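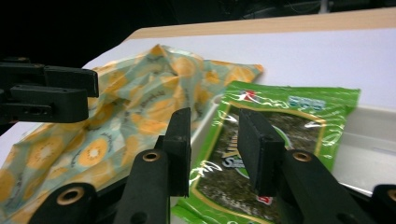

해외생활 게시판 > 먹거리
제목: 조미김 한 박스, 습한 집에서 어떻게 보관하세요?

글쓴이: 안개동네
작성일: 2025년 2월 1일
조회 306

스컴소프(Skumthorpe)로 이사 온 지 반년 좀 넘었습니다. 바닷가 바로 옆이고 집이 오래돼서 겨울 내내 습합니다. 부엌 찬장 안쪽 벽에 물방울이 맺힐 정도예요.

본가에서 도시락용 조미김을 한 박스 보내주셨는데 양이 꽤 많습니다. 저 혼자 먹는 거라 봄까지는 먹을 것 같아요. 찬장에 두고 먹다가 어제 하나 뜯었더니 벌써 눅눅하고 기름 냄새가 살짝 났습니다. 유통기한은 아직 남았습니다.

궁금한 건 두 가지입니다.
뜯지 않은 것도 냉동실에 넣어야 하는지.
이미 눅눅해진 건 되살릴 수 있는지.

냉동실은 작은 서랍 하나뿐이라 다 넣으면 다른 걸 못 넣습니다. 제습기는 없고 난방도 저녁에만 켭니다.

댓글

모래언덕
뜯지 않은 건 그냥 둬도 됩니다. 봉지가 멀쩡하면 바깥 습기는 거의 안 들어가요. 저는 늘 옷장 위에 두고 먹습니다.
기름 냄새는 습기 문제가 아니라 산패입니다. 조미김은 기름을 발라 구운 거라 오래되거나 더운 데 있으면 냄새가 나요. 혹시 찬장이 오븐 옆인가요?

안개동네 (글쓴이)
오븐 바로 위 찬장입니다. 거기가 그나마 덜 습할 줄 알고 거기 뒀어요.

모래언덕
그럼 그게 원인일 가능성이 높네요. 오븐 켤 때마다 데워졌다 식었다 했을 겁니다. 자리부터 옮기세요.

파래무침
저는 반대입니다. 무조건 냉동실이요. 여기서 겨울을 여러 번 났는데 실온에 둔 건 두 달쯤 지나면 맛이 떨어집니다. 냉동한 건 여름까지 멀쩡했어요. 작년 7월에 먹은 게 전년도 가을에 받은 거였습니다.
서랍이 하나뿐이면 겉상자랑 플라스틱 트레이 있는 건 부피만 차지하니까, 봉지째 눌러서 세워 넣으세요.

모래언덕
눌러서 넣으면 다 부서집니다. 그리고 냉동실에서 꺼내자마자 뜯으면 김 표면에 물이 맺혀요. 그게 눅눅해지는 제일 빠른 방법입니다.

파래무침
꺼내서 한참 뒀다가 뜯으면 됩니다. 저는 아침에 꺼내놓고 저녁에 먹어요. 그리고 부서져도 맛은 같습니다. 밥에 뿌리면 되죠.

모래언덕
도시락용이라고 하셨잖아요. 밥 싸 먹으려고 받은 걸 가루로 먹으라는 건 좀 그렇습니다.

비탈길
두 분 다 맞는 말씀 같고 집 상태에 따라 다를 듯합니다. 저는 모스트소프(Mostthorpe) 사는데 여기는 내륙이라 실온에 둬도 문제없었어요. 스컴소프에서 하숙할 때는 소금이 굳어서 칼로 긁어 썼습니다. 같은 물건이라도 다릅니다.

이쉬안 추 (I-hsuan Chu)
안녕하세요. 대만 사람이고 한국어는 배우는 중입니다. 틀린 말 있으면 이해해 주세요.
우리 집에서는 찻잎 보관하는 방법으로 김도 보관합니다. 뚜껑이 꽉 닫히는 양철통에 넣고 안에 건조제를 같이 넣습니다. 통은 어둡고 시원한 곳에 둡니다. 저는 북쪽 방 침대 밑에 둡니다. 한 번 뜯은 김도 며칠은 바삭합니다.
건조제는 과자 봉지에 들어 있는 작은 것 말고 큰 것을 삽니다. 색이 변하는 것이 좋습니다. 색이 변하면 바꾸면 됩니다.

안개동네 (글쓴이)
감사합니다. 한국어 잘하시네요. 건조제는 어디서 사세요? 마트에서는 옷장용 제습제밖에 못 봤습니다.

이쉬안 추 (I-hsuan Chu)
라크슨(Lacson)이라는 생활용품 가게입니다. 역 뒤에 있습니다. 카메라 용품 있는 쪽에 있습니다. 음식 옆에 넣어도 되는지는 포장에서 꼭 확인하세요. 저는 음식용이라고 쓰여 있는 것만 씁니다.

비탈길
옷장용 제습제 중에 물 고이는 통으로 된 건 음식 넣는 통에 절대 같이 넣지 마세요. 넘어지면 물이 샙니다. 저는 그걸로 쌀 한 봉지를 버렸습니다.

파래무침
라크슨 건 비쌉니다. 저는 먹고 난 김이랑 과자에서 나온 실리카겔을 모아서 씁니다.

모래언덕
그건 이미 습기를 먹은 거라 효과가 별로 없어요. 뜯고 나서 바로 밀폐했으면 모를까.

파래무침
봉지 뜯자마자 병에 옮깁니다. 잘만 씁니다.

모래언덕
김 먹는 동안 계속 봉지 안에 있었을 텐데요.

파래무침
도시락용은 한 번에 다 먹잖아요. 몇 분이면 끝납니다.

콩나물국밥
두 번째 질문에 답이 없어서 씁니다. 눅눅한 건 살릴 수 있습니다. 마른 프라이팬을 약불에 올리고 한 장씩 앞뒤로 몇 초만 구우세요. 조미김은 얇고 설탕이 든 제품도 있어서 금방 탑니다. 눈 떼지 마시고요.
오븐이면 제일 낮은 온도로 예열한 다음 불을 끄고 남은 열에 잠깐 넣어두면 됩니다. 식으면서 바삭해지니까 꺼냈을 때 좀 흐물거려도 더 굽지 마세요.
다만 기름 냄새 나는 건 구워도 그대로입니다. 그건 버리는 게 낫습니다.

안개동네 (글쓴이)
냄새가 아주 심하지는 않은데 그래도 버려야 할까요? 엄마가 보내주신 거라 아깝습니다.

콩나물국밥
저라면 하나 더 뜯어보겠습니다. 그것도 냄새가 나면 오븐 위에 있던 건 다 비슷할 테고, 괜찮으면 처음 것만 문제였을 수 있어요. 봉지 이음새에 미세하게 틈이 있는 경우도 있습니다.

레인 바이트 (Laine Bite)
남편이 한국 사람이라 눈팅만 하다가 남편 도움 받아서 씁니다. 저희는 처음부터 조미 안 된 김을 사서 냉동해 두고, 먹을 만큼만 꺼내 참기름 바르고 소금 뿌려서 굽습니다. 기름이 없으니 냄새 문제가 훨씬 덜합니다. 칼라타리(Kallatari) 아시안마트에서 팝니다. 집에 붓이 없으면 숟가락 뒷면으로 발라도 됩니다.

파래무침
퇴근하고 와서 김 굽는 건 솔직히 안 하게 됩니다. 조미김 먹는 이유가 편해서인데.

레인 바이트 (Laine Bite)
저희는 주말에 한꺼번에 굽고 통에 넣어둡니다. 3일 안에는 다 먹어요. 환풍기를 꼭 켜세요. 커튼에 냄새가 배면 오래갑니다.

비탈길
칼라타리 요즘도 영업하나요? 전에 갔을 때 문이 닫혀 있었는데요.

레인 바이트 (Laine Bite)
네, 영업합니다. 점심 지나서 엽니다. 오전에 가면 닫혀 있어요.

누룽지탕
소포 얘기를 덧붙이자면, 보내실 때부터 나눠 보내달라고 하는 게 낫습니다. 저희 집은 한 번에 많이 받으면 결국 뒤쪽 건 오래 두게 되더라고요. 배송비 때문에 몰아서 보내시는 건 알지만 버리는 것까지 치면 비슷합니다. 전 본가에 2,000원짜리 묶음 몇 개만 넣어달라고 말씀드립니다. 나머지 자리는 말린 나물이나 미역으로 채워요. 그런 건 오래갑니다.

모래언덕
미역은 정말 오래가죠. 다만 나라마다 반입되는 식품이 다르니까 나물 종류는 미리 알아보고 부치세요.

누룽지탕
맞습니다. 그리고 내용물 적을 때 그냥 '식품'이라고 쓰지 말고 품목을 다 쓰는 게 좋습니다. 한번 그렇게 썼다가 배송이 한참 늦어졌어요.

안개동네 (글쓴이)
중간 보고 드립니다. 찬장 것을 다 꺼내서 다른 봉지를 하나 뜯어봤습니다. 이번 건 냄새가 없고 바삭했습니다. 처음 것만 문제였던 모양입니다. 눅눅한 건 프라이팬에 구워봤는데 바삭해지긴 해도 냄새가 남아서 버렸습니다. 첫 장은 태웠습니다.
일단 절반은 냉동실 서랍에 세워 넣고 나머지는 양철통에 담아 현관 옆 수납장에 뒀습니다. 통은 원래 비스킷 통이라 뚜껑이 아주 꽉 닫히지는 않아요. 테이프를 두를까 합니다.

이쉬안 추 (I-hsuan Chu)
통에 비스킷 냄새가 남아 있으면 김에 옮습니다. 먼저 잘 씻고 완전히 말리세요. 테이프는 종이테이프보다 비닐테이프가 좋습니다.

모래언덕
현관 쪽이면 시원해서 괜찮을 겁니다. 젖은 우산이나 신발만 같은 칸에 안 두면 돼요. 절반 나눴으니 봄에 맛 비교해서 올려주세요. 전 실온 쪽에 겁니다.

파래무침
냉동이 이깁니다. 꺼내서 바로 뜯지만 마세요.

안개동네 (글쓴이)
네, 봉지에 날짜 적어뒀습니다. 2개월 뒤에 하나씩 뜯어보고 글 올리겠습니다. 혹시 고춧가루도 같은 식으로 보관하면 되나요? 이것도 한 봉지 왔는데 아직 찬장에 있습니다.

콩나물국밥
고춧가루는 냉동입니다. 이건 모래언덕 님도 동의하실 듯.

모래언덕
그건 동의합니다. 두 겹으로 싸서 넣으세요. 냉동실 냄새를 잘 먹습니다.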